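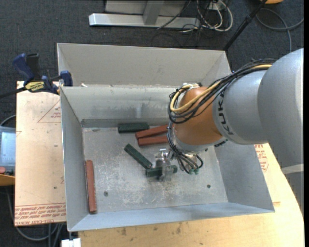 Cell 2 back in service after cable fault

The bin-picking cell at our Flirkley shop returned to normal running in January after a fault that stopped it 12 times in one month. Several readers of this newsletter run similar cells, so we are passing on what we found and what we changed.

The job is simple on paper. Green and reddish-brown blocks lie in a sheet-metal bin, and the KUKA arm reaches in, grips one and moves it to the Motine feeder. In December the arm began to stop partway through its reach with a gripper signal error. Most stops cleared with a reset. On the last one the gripper opened over the tabletop and dropped a block outside the bin. No one was hurt, and the gate was closed at the time, but a part released where it should not be is a safety matter for us and we shut the cell down that afternoon.

We looked first at the gripper itself and replaced the finger sensors. The error came back the next morning. Pick 1453 in the log gave the better clue. It was a deep pick against the side wall with the wrist turned nearly to its limit, and when we pulled the other stops from the log, they had the same thing in common. Jogging the arm slowly to that position with the handheld controller, we could bring the error on and take it away again by moving the wrist a few degrees.

The fault was in the signal cable where it loops around the wrist joint. The loop had been tied too short when the tool was changed in the fall. At full rotation the cable pulled tight, and two conductors had broken inside a jacket that looked fine from the outside.

Changes made:

The cable was replaced and the loop lengthened. Ties at the wrist are now left loose enough for the bundle to slide.

Wrist rotation is limited in software to 18 degrees short of the old stop. A few blocks lying close to the walls now need a second approach.

Loss of the gripper signal now holds the grip closed and stops the arm. Before, the output dropped out and the gripper opened. This should have been caught at commissioning – it was on the Lindance checklist and had been marked as not applicable.

Cables at the wrist are checked by hand every 1000 picks, with the arm locked out.

The cell has run without a signal error since the repair. The Reisinger cell uses the same tool and cable routing, and its wrist loop will be checked at the February service. Until then, please report any gripper error on that cell before resetting it.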